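Grosero (robot arm)

Grosero is a small tabletop robot arm built in the shared workshop at Stiltham, along with the simulator that goes with it. I'm one of the people who built it, so take this entry as coming from somebody with glue on his sleeves. If you spot a mistake, fix it, the page is open to all members!

Name

The name is Spanish for "rude." The first version had a habit of shoving whatever you put in front of it onto the floor, and Dougal Imrie started calling it that one Saturday and it stuck. The label on the power supply still says Mirkalby, which was the name of the project before that (and of the shelf where all the parts lived).

History

We started with a kit arm called the Laing that had been sitting in a box with two dead servos. I swapped those out, Dougal redrew the base, and by May we had something that could reach a spot on the bench and come back again. Picking things up was another story. The original fingers were flat and slippery, and they closed so hard that anything light shot out sideways. I printed 17 sets of fingers before I got a pair I liked, and I still have most of the bad ones in a coffee can.

The simulator came out of that mess. I was tired of breaking plastic, and Dougal had been wanting an excuse to write one anyway. It runs on the old workshop PC, the one by the window with the loud fan, and it draws everything in plain flat colors with no shadows to speak of. Pretty it isn't, but it starts fast and I can try out a grip at 6 in the morning without waking the dog.

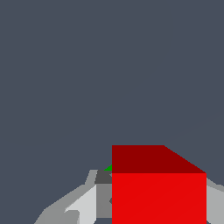
Blocks are the standard test object, both on the screen and on the bench. The real ones are pine offcuts, sanded and painted, and they get chipped pretty quickly, so if you make a new batch please round the corners a little. A test run is 27 picks from start to finish. You write down the drops in the green notebook, and you write down which fingers you used too (I forgot to do this for most of the spring and I'm still sorry).

Control

The arm takes its orders from a small board under the base, and the simulator takes exactly the same ones, so a script that runs on the PC can be sent straight over to the hardware. The big difference is friction. Blocks in the simulator behave a lot better than painted pine does, and I usually end up slowing the close by hand once I move to the real thing. Dougal thinks we should measure it properly. He's right, and we haven't.

Known problems

The wrist joint gets sloppy after a long session and needs its screw snugged up. The 8 mm bolt in the base works loose too, so check it before you start. Don't leave the arm powered with the elbow straight out, it'll sag and cook the shoulder servo.

See also: Laing kit arm, Mirkalby shelf, finger files (ask Dougal for the folder)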